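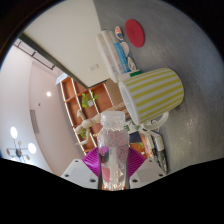
Speaker notes: Water at long meetings
Notes by the facilities desk, Kontogiannis Hall
Slot: after lunch, 36 minutes with questions

Slide 1. Start without the title. Ask who ran an event in August. Wait for hands.

Slide 2. What we used to do. Every seat at the Balari conference got a bottle before the doors opened. We ordered 418 for two sessions. Most people opened one, drank a little and left it on the floor when they moved rooms. Cleaning staff then had to empty each one before it could go in recycling. That took longer than stacking the chairs.

Slide 3. What people told us. They couldn't tell which bottle was theirs after a break. They had brought their own and had no place to fill it. The second complaint came up in every feedback form from the Curnard building, where the only fountain is down a flight of stairs and behind the coat check.

Pause here. If someone asks about the fountain, say it's on the building's list and move on.

Slide 4. What we changed. Water goes on side tables, with cups. One table near the door, one at the back. A refill station handles up to 170 people if the break is at least twenty minutes long. For shorter breaks, put out a second one.

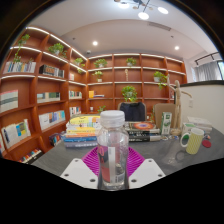

Bottles are still on hand for speakers and for anyone who asks. We keep them behind the registration desk with a marker tied to the box, so people can write their initials on the cap.

Slide 5. Ullia room. Go slowly on this one. The room holds 100 and has carpet right up to the walls. Put a rubber mat under the station. Check the drip tray at each break. Power strips stay on the opposite wall.

Slide 6. Ordering. Give the supplier the room plan along with the headcount. Ask for the delivery door and the name of whoever signs. Confirm again the afternoon before.

Skip slide 7 if we started late. It's the old price table and it's in the handout.

Slide 8. Questions. Likely ones: hot drinks (separate contract), ice (only on request), who carries the empties down (we do, after the last session). Leave the contact slide up while people pack.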